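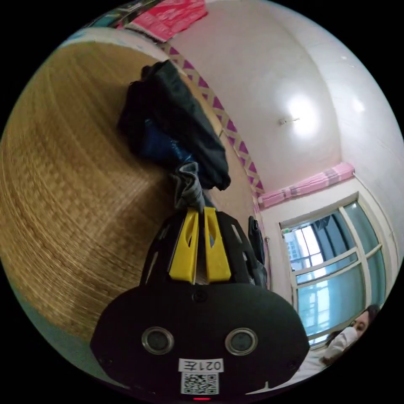 2/ Laundry thread, cont. Everything goes on the bed first. Black stuff in one heap, jeans get their own side. I don't sort any finer than that, life is short

3/ The straw mat stays on all summer btw. Cool to sleep on and a really good folding surface – flat, firm, nothing sinks in. Got mine from Brekum, would buy agian

4/ Gray acid wash jeans. Lay flat, smooth the legs, pockets in. THEN fold. I used to do it in midair like a maniac
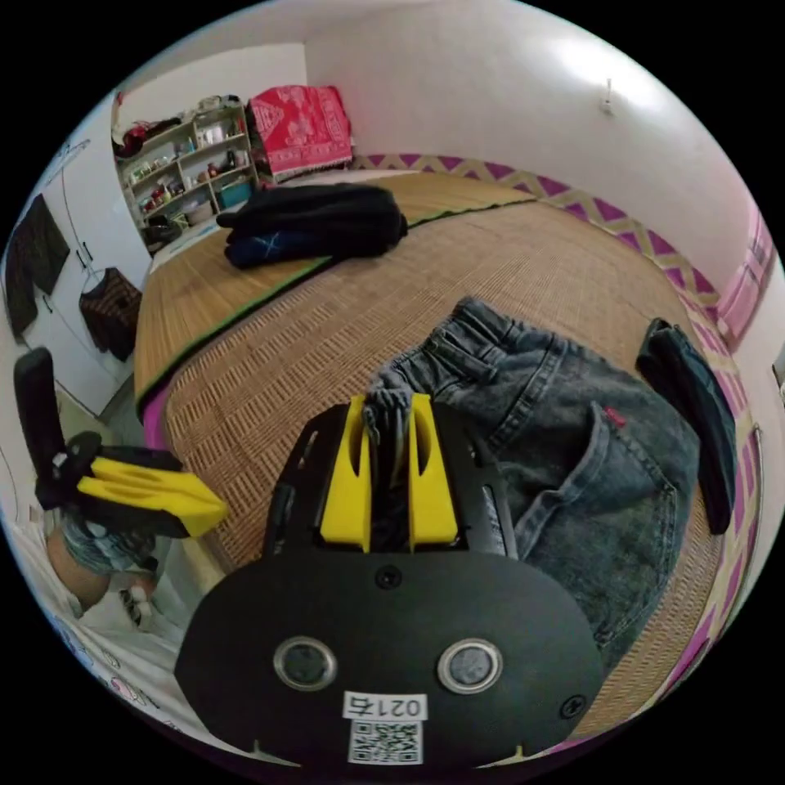
Gray pair laid out, black heap waiting its turn.

5/ Dark pants go next to the gray ones. Shirts after. Socks whenever. Had 4 odd ones last time and I'm still mad

6/ Somebody asked about hangers. Jackets and anything that creases, yes. Denim never, takes up half the wardrobe

7/ Whole bed takes me 15 minutes if I leave my phone in the kitchen. Which I didnt today

8/ Elastic waist ones are the annoying kind. Waistband bunches up whatever you do. Fold it in half, press down with your palm, move on

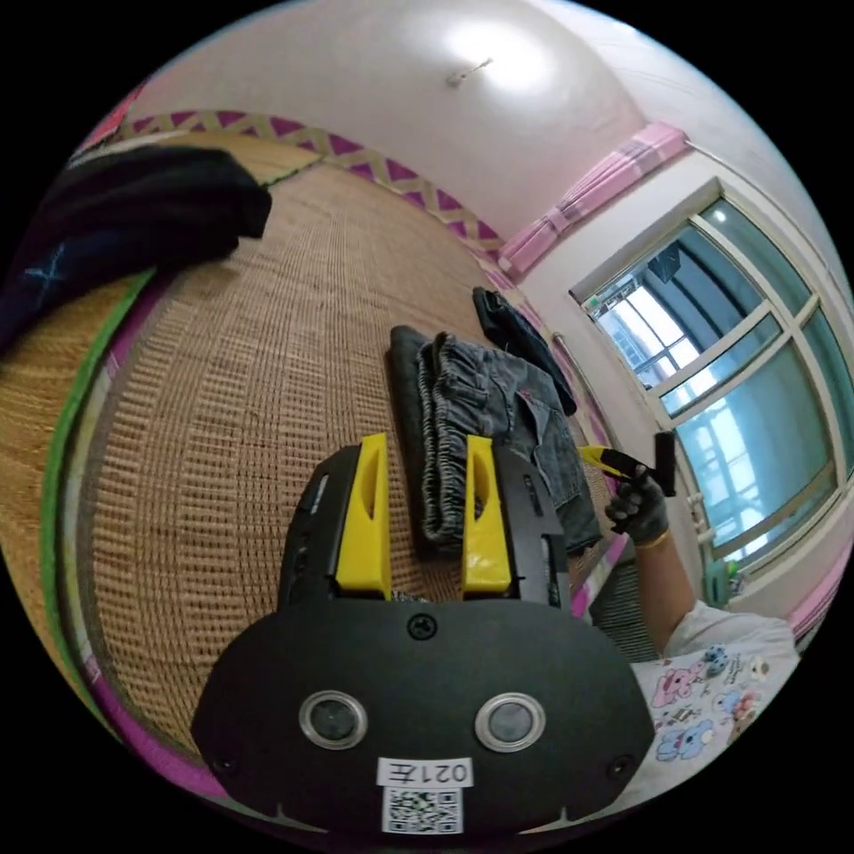 Waltraud Meinecke · July · 9/

Gray denim folded, dark blue folded. Good enough for a shelf, not good enough for my mother

10/ Still to do: the shelf in the corner. Jars, bottles, boxes, all of it. Separate thread, need coffee first

11/ And yes the purple zigzag border was here when I moved in. 2 years later I kinda love it – staying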